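Home Forums Laundry & Cleaning Search Log in

We use cookies to keep you signed in. Accept / Manage

Thread: Vinegar as fabric softener, yes or no?

liltwood_lurker
My mother-in-law swears by white vinegar in the softener slot. My manual has 4 pages on softener and never mentions vinegar. Gym shirts currently smell like a locker room with ambitions. Who's right?

RVieira
Your mother-in-law. I've done half a cup per load for 2 years. Towels are soft, and I don't smell like a salad.

polari_pete
Strong disagree. Vinegar eats rubber. I replaced a door gasket that cost me $100 and a Saturday-sized chunk of my life.

RVieira
How old was the gasket, Pete?

polari_pete
Not relevant.

RVieira
So, old.

ismael_m
You're both using too much detergent, which is why you need softener in the first place. Cut it to 2 tablespoons and wash the synthetics by themselves. Dark stuff and the rest at ours:

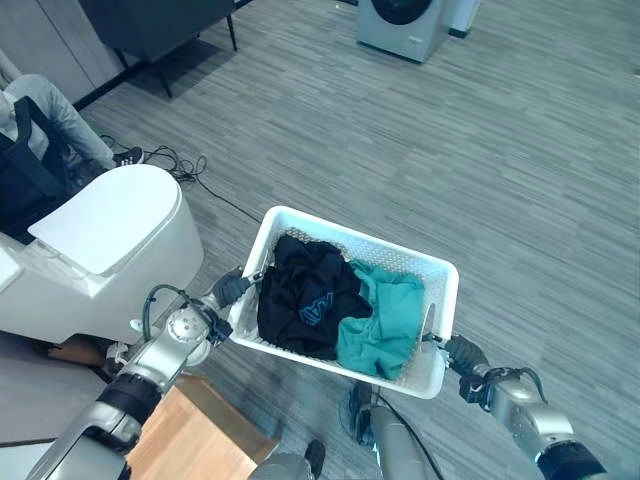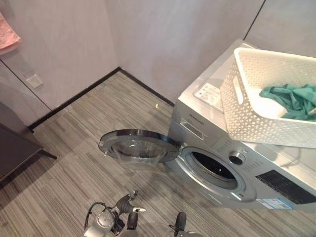

Also leave the detergent drawer open between loads. Mine grew something in March that I nearly named.

liltwood_lurker
Two tablespoons? The cap goes up to a line that must be half a cup.

ismael_m
The people who sell the detergent drew that line.

polari_pete
OK, I agree with that part. Still no vinegar.

RVieira
Soak the shirts in it for 30 minutes in a bucket, then. No gasket involved. Pete can sleep.

liltwood_lurker
Bucket it is. I'm telling her it was my idea.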